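Washing Up by Hand Without Chipping or Clouding

A lot of damage to plates and glasses happens at the sink and on the drying rack. Most of it can be avoided with a few changes in how you wash and where you put things afterward.

Before you start

Scrape plates with a rubber spatula. A knife or fork leaves gray metal marks on the glaze. If you already have those marks, rub them with a paste of baking soda and water, leave it for a few minutes, and rinse. Old marks may need two rounds.

Put a folded dish towel or a rubber mat in the bottom of the sink. Stainless steel sinks are more forgiving than enamel or stone, but a heavy plate dropped four inches will chip on any of them. Turn the faucet to the side while you work so you don't knock a rim against it.

Order of washing

Glasses first, then silverware, then plates and bowls, then anything greasy. Change the water when the suds are gone. One squirt of dish soap is enough for a full basin, and more than that just means extra rinsing.

Knives never go into sudsy water where you can't see them. Wash them one at a time and lay them on a towel with the blade facing away.

Baked-on egg and oatmeal come off better in cold water. Hot water sets them. Soak for 40 minutes and use a nylon brush.

Drying plates

Stand plates on edge with a gap between each one. Plates stacked flat while damp hold a ring of water around the foot, and the unglazed part can pick up a musty smell. If your rack is small, do the dinner plates first, put them away, and then do the side plates. 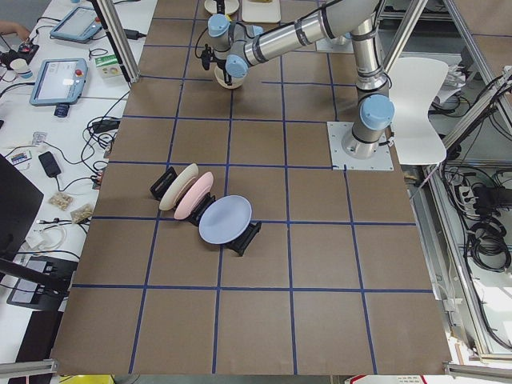
Can I put plates in the cupboard if they're still a little damp on the bottom?

Wipe the foot ring with a dry towel first, then stack them. Plates that go away wet tend to stick together and leave marks on the shelf.

Bowls dry best tilted. Upside down on a flat counter, they trap steam and stay wet inside. Rest one side of the rim on the edge of a folded towel so air can get under.

Cloudy glasses

If the film comes off with white vinegar, it's mineral deposit from hard water. Soak for 18 minutes, rinse, and dry with a lint-free cloth. If the vinegar does nothing, the surface of the glass is probably etched and it won't come back.

Towels and racks

Wash dish towels without fabric softener. Softener leaves a coating that keeps the cotton from absorbing water. New towels need a couple of washes before they're any good.

Take the rack apart once a month and scrub the slots with an old toothbrush. Check the plastic tips on wire racks at the same time. Where a tip is missing, the bare wire will rust and leave orange spots on your plates. Replacement tips are sold in small bags at most hardware stores; measure the wire before you go.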